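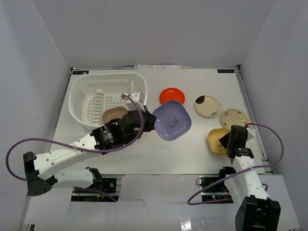
Valdeprado, 15 de diciembre de 2021

Llevamos desde abril oyendo que el paro de seguridad de Pevitar es un problema resuelto. La versión nueva del programa de control, Steyn, incorpora una función llamada Undo que, cuando un brazo detecta un esfuerzo anómalo, deshace el último movimiento y vuelve al punto anterior. Suena razonable. A mí me parece una mala idea, y lo ocurrido con la tarea de la vajilla me lo confirma.

El registro recoge 2.243 ciclos de meter y sacar platos de un escurridor con dos brazos. En 134 saltó Undo. En 7 de ellos el brazo retrocedió con la pinza todavía cerrada y el plato enganchado en el borde del cesto, es decir, tiró de lo que ya estaba atascado. El informe lo llama "recuperación incompleta". Yo lo llamaría fallo, y de los serios: un mecanismo pensado para aflojar acabó apretando.

Se me dirá que son platos y que un plato cuesta poco. De acuerdo. Pero el mismo código va a gobernar la pinza cuando enfrente haya algo más delicado que una pieza de menaje, y entonces habrá que explicar por qué dimos por buena una maniobra que no distingue entre soltar y arrastrar.

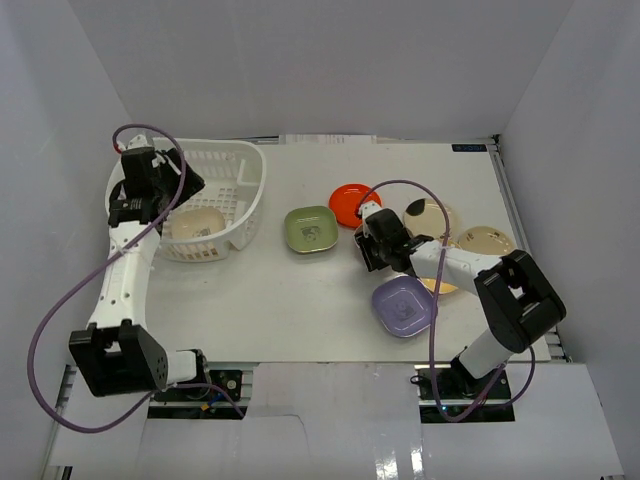

Sección de Seguridad de Máquinas

Tampoco me convence la respuesta del proveedor. Menow propone subir el umbral de esfuerzo para que Undo salte menos veces. Con eso bajará la cifra del informe - que es lo que se mira en las reuniones - y el brazo seguirá sin saber qué tiene agarrado. Además, con dos brazos sobre la misma mesa, deshacer el movimiento de uno supone volver a un sitio que el otro quizá ya ocupa. Sobre esto la documentación de Steyn dedica 5 líneas, y ninguna dice qué brazo cede el paso.

Lo que pido es bastante aburrido. Que ante un esfuerzo anómalo se paren los dos brazos, que la pinza no se mueva hasta que una persona lo ordene y que cada paro quede anotado con su causa. Se perderá tiempo, sí. Mientras no se haga esa prueba, yo no firmo la ampliación a más puestos.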